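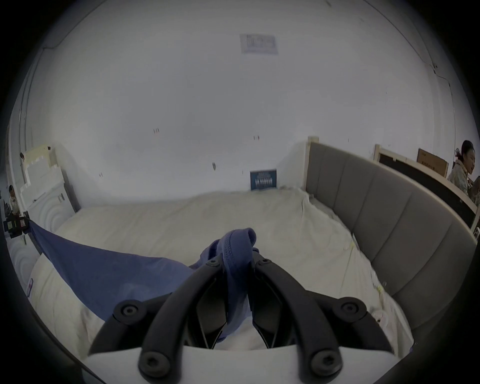 Blue cloth, white sheet: the hand-held gripper with a stitched hem between its pads.

I've spent most of April pulling bedding about with a pair of plastic fingers, and I have opinions. Strong ones! If you'd told me a year ago that I'd be able to talk for twenty minutes about the best way to pinch a hem, I'd have changed seats on the bus.

The plan was simple enough. I wanted to try three grippers on the same dull household job, which was picking up cloth on a bed and moving it where I wanted it, and see which one I'd trust on an arm. All three can be carried by hand, with a camera looking down over the fingers, so you do the job yourself and the recording goes off to teach the arm later. You see what the arm would see, and you very quickly find out what it wouldn't.

The three were the Terik, the Villanueva and the Imgate. The Terik is the cheap one and looks it, though I've grown fond of it. The Villanueva is beautifully made, weighs far too much and came in a case nicer than any luggage I own. The Imgate sits between the two on price and is the one I kept picking up when I wasn't supposed to be testing anything.

Cloth is horrible, by the way. A mug stays the shape of a mug while you're thinking about it. A sheet has a new shape every time you breathe near it, and the bit you want to grab is nearly always lying flat against something else that's also cloth. I'd done boxes and bottles with all three grippers in the first week and felt rather pleased with myself (I even started a tidy little table of results). Then I got to the bedding and the table went in the bin.

The first trick is the hem. A single layer of fabric gives the pads almost nothing to hold, and if you go in too steeply you get a lovely big handful of the sheet underneath as well. A hem is folded and stitched, so there's a ridge to close on. Come in low, let the tips slide under, shut them gently and lift a little before you pull. With the Imgate I got so I could do that without looking at my hand at all, only at the picture from the camera. With the Villanueva I kept nudging the cloth away before I'd got to it, like chasing the last pea round a plate.

The second trick is knowing when to stop pulling. Once one end of the fabric is held somewhere and the other end is in the fingers, the whole lot goes tight in a long line, and the pull comes straight back up through your wrist. I love that about doing it by hand. But the arm hasn't got my wrist, and all it has to go on is what the camera shows: the creases flattening out, the bunching at the pads. So I found myself pulling more slowly than I'd ever do at home, to give it something to watch.

Which brings me to cameras, and here I changed my mind completely. I'd assumed I'd want a narrow, sharp view of the fingertips. I tried one, and it was gorgeous for stitching and hopeless for anything else. I could count threads and couldn't tell which corner of the bed I was at. The very wide lens bends the walls into something out of a fairground, but it takes in the fingers, the cloth between them and most of the bed at once. I'd take the bendy walls every time.

Colour matters too. Blue on white is a treat. White on white had me squinting at shadows, and I wouldn't wish it on any camera.

As for the numbers, I logged 3,664 grabs altogether. The Terik and the Villanueva did 500 each on bedding, the Imgate did 1,000, and the rest were the boxes and bottles. I'm not printing a league table, as I was getting better the whole time and the Imgate had the benefit of going last. The Terik dropped the most, I'll say that much, and mostly when I was in a hurry.

The controller side was less fun. All three went through a Cekholm box, which I like a lot once it's running and want to throw out of a window on the way there. Its menus are buried inside other menus. One Friday I lost a whole afternoon to a setting that had quietly swapped open and closed, and I only noticed when I went to let go of a pillowcase and squashed it harder.

So what would I buy? For boxes, the Terik, and spend the change on spare pads. For cloth, the Imgate with the widest lens you can fit, and practise your low approach on a tea towel first. The Villanueva I'd want to try again with lighter fingers, and I've asked whether I can hang on to it until they make some. They'd quite like the case back in the meantime.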